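Studio-based learning

Studio-based learning is a method of teaching in which students spend most of the class time on making, showing and revising a piece of work, while the teacher moves between them and gives advice. It has its roots in the training of architects and artists, and today it is also used in engineering, computing, teacher education and some secondary schools. The method is related to project-based learning, but the two are not the same. In project-based learning the project is often the end of a unit, and in the studio the unfinished work is itself the main material of the lesson.

Origins

Before formal schools of design existed, a young maker learned in the workshop of a master. The learner prepared materials, copied finished pieces and slowly received more difficult tasks. When art and architecture moved into academies, a part of this arrangement was kept. Students shared a large room, older ones worked beside younger ones, and a teacher visited the desks at fixed hours. In the nineteenth century the French academies added competitions with a strict closing time, and the habit of working through the night before a deadline is often traced to them.

In the twentieth century, schools of design in Europe and North America introduced a common first year, in which all students handled paper, wire, cloth, wood and color before they chose a field. Many later programs in general education borrowed from this first year more than from the advanced studio.

Main elements

Descriptions of the method differ in detail, but most of them name the brief, the desk critique and the group critique.

The brief is a short text which sets the problem. A good brief leaves several answers open and still gives limits, for example on size, time or material. Teachers who are new to the method tend to write briefs that are too long, and students then look for the one answer they believe is hidden in it.

The desk critique is a talk between the teacher and one student or one small team, held at the place of work. It usually lasts from five to fifteen minutes. The teacher asks what has been tried and what will be tried next, and may sketch on the student's paper. Some schools forbid this last practice, while others regard it as the heart of the teaching.

The group critique, also called a crit, a review or a pin-up, brings the whole class together in front of the work. In a closed review only the class takes part. In an open review there are guests from outside, and the grade may depend partly on their opinion.

Space and materials

A studio room differs from a lecture room mostly in its surfaces. Large tables that can be moved, walls that accept pins and a place to leave work overnight are considered the minimum. Programs that share their rooms with other classes often report that the loss of overnight storage harms the method more than the loss of floor space, because students must pack up each time they begin to concentrate.

Everyday materials are common in first-year studios. Cloth, cardboard and string are cheap and easy to replace, and a mistake made in them costs little. Soft materials are also used to teach students that a form may change each time it is lifted or put down — a point which is difficult to make with drawings alone.

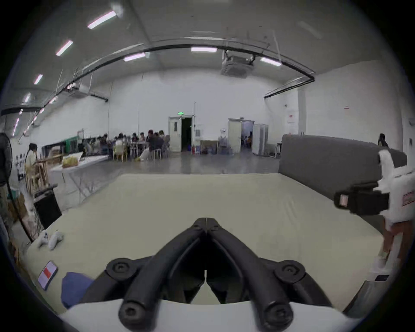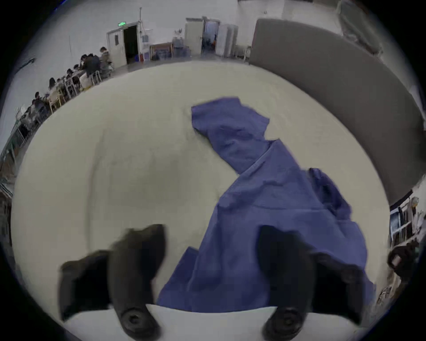
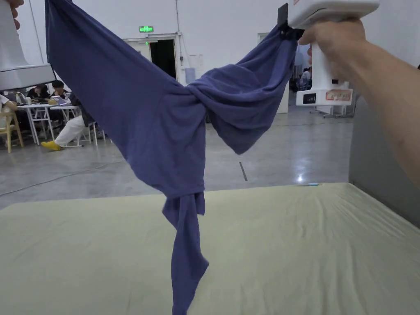

Use in schools

In secondary schools the method is normally adapted to shorter periods. A studio block at a university may fill an entire afternoon, but a school lesson seldom gives more than an hour, and part of it is needed for taking out and putting away. Some schools answer this by joining two lessons, and others keep the single lesson and divide the brief into smaller steps.

The secondary school in Brenwood is one case that has been described at some length. It replaced two separate subjects, drawing and technology, with a joint studio taken by 142 students in the first year of the change. The school kept written exams in its other subjects, and the studio was graded by portfolio. The report on the first year noted that students spoke more often about their unfinished work, and that teachers needed more time for grading than they had planned.

A second case is the Joltby teacher training program, where future teachers complete 270 hours of studio work before they lead a class of their own. They take the position of the student in the first half and the position of the critic in the second half. The Joltby program also publishes the briefs it has used, together with notes on those that did not work well.

Digital studios

Software for sharing sketches and comments made it possible to hold a studio without a common room. Clikness, a platform built for this purpose, allows a student to post a work in stages and allows classmates to place a comment on one exact part of it. A review of its school accounts examined 3,024 comments and sorted them into praise, question, suggestion and correction. Praise was the largest group, and questions were the smallest.

Supporters of digital studios value the record they leave behind, since a spoken critique is quickly forgotten. Opponents answer that students overhear less. In a shared room, a person learns also from the advice given at the next desk — and this kind of listening has no simple equal on a screen.

Assessment

Grading is the most disputed part of the method. When only the final object is graded, a student who took a risk and failed may receive less than one who repeated a safe solution. For this reason many programs grade the process as well, by means of sketchbooks, logs or short written reflections. The Śliwiński scale, used in several design courses, gives a work a mark from 1 to 5 on each of four points: reading of the brief, range of attempts, quality of revision and final result. Its users advise against adding the four marks into a single sum.

See also

Design thinking
Makerspace
Peer assessment
Portfolio assessment
Project-based learning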